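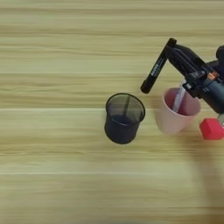
Desk organizing: mesh pen cup or plain plastic cup?

Posted in: Home Office & Paper Clutter
Started by plumandpaper

plumandpaper wrote:
Hi everyone! I've been reading this board since March and finally have something to ask, so please be gentle with me. My husband and I cleared off the light wood table in the spare room so I could use it as a proper desk (it was our "drop everything here" table for years, you know the kind) and I'm trying very hard to keep it mostly bare. What I've got now is a black mesh pen holder and a pale pink plastic cup next to it, and I keep going back and forth on whether I need both. The mesh one looks more like a real desk, if that makes sense, but the pink one is a little wider and it makes me happy when I sit down in the morning. I write a lot of letters and do all our bills by hand, so pens do get used over here. What do you all keep yours in?

Joelle Abu Hammour wrote:
Welcome, plum! Keep the mesh. I've had the same one through three apartments and a house and it has a few dings in the rim but it's otherwise as good as the day I brought it home. What I love is that I can see through the sides, so when a paper clip or a little eraser drops to the bottom I know it's there. With a solid cup you forget what's down in it and then one day you tip it over and it's all pencil shavings and a cough drop.

tallboyted wrote:
Going to disagree with Joelle, and I say this with love. Mesh is a dust trap. I had one by a window and the lint got into every one of those tiny holes, and I ended up going at it with an old toothbrush over the sink. A smooth plastic cup you wipe with a damp cloth and you're done. Also fine-point pens poke through the mesh if you drop them in at a slant, at least they did in mine. Go pink.

Joelle Abu Hammour wrote:
Ted, mine has a solid bottom and nothing has ever poked through the sides. I think you had a cheap one! And I rinse mine under the faucet, shake it out and let it sit on a towel while I have my coffee. Takes no time.

tallboyted wrote:
It was a Drimier and it was not cheap, I'll have you know.

Siham Saliba wrote:
Can I suggest keeping both, but giving each one a job? When I was teaching I had one cup for the pens I reached for all day and a second for the odds and ends (the ruler, the letter opener, the glue stick that was always nearly dried out), and I never had to dig. At home I do the same on a much smaller desk. The heavier cup goes closer to my writing hand and the lighter one sits beside it with just a small gap, so I can lift either of them without knocking the other over. Plastic cups do tip if you load them with long things, especially anything that leans way out over the rim, so I'd put your short things in the pink one or drop a few smooth stones in the bottom. My mother used dried beans, which also works until you spill them.

plumandpaper wrote:
Oh, Siham, I like that very much. I have a jar of beach glass that could go in the bottom, I wonder if that would be heavy enough? And Joelle, I did laugh at the cough drop. Ted, I hear you about the dust, the spare room is right off the laundry room and everything in there gets a layer of fuzz.

tallboyted wrote:
Next to the laundry! Then I rest my case.

marigold_lane wrote:
Chiming in from the minimal side of the aisle. Do you need more than one pen out? I went through my whole pen drawer last winter, tested every one on the back of an envelope, and kept the ones that wrote on the first try. Out of the whole drawer there were 2 I loved. They live in a short juice glass and I haven't missed the rest. I know that's a bit much for some people, and for letter writing I can see wanting a few colors.

Siham Saliba wrote:
Marigold, I admire you and I could never. I have inks I only use for birthday cards.

Joelle Abu Hammour wrote:
One more thing for plum, on the table itself. If it's bare light wood, put a little felt circle under whatever you keep on it. I slid a metal holder around on my pine desk for years and there's a gray crescent there now that won't come up. I got a sheet of stick-on felt at Azar and cut it with kitchen scissors, and it's held up fine.

plumandpaper wrote:
Felt is on the list for Saturday. I think I'm going to try it Siham's way for a month, everyday pens in the mesh and the bits in the pink, and if the fuzz gets bad I'll come back and let Ted gloat. Thank you all, this was such a nice first thread!

tallboyted wrote:
I'll be waiting with my toothbrush.

Search this board
Enter keywords
Go
Advanced search

Recent threads in Home Office & Paper Clutter
Has anyone used the Ekar drawer trays?
Filing system for a family of six, please help
Plikbridge letter sorter, worth it or skip it
What to do with 90 half-used notebooks
Getting candle wax out of a blotter
Show us your desk before and after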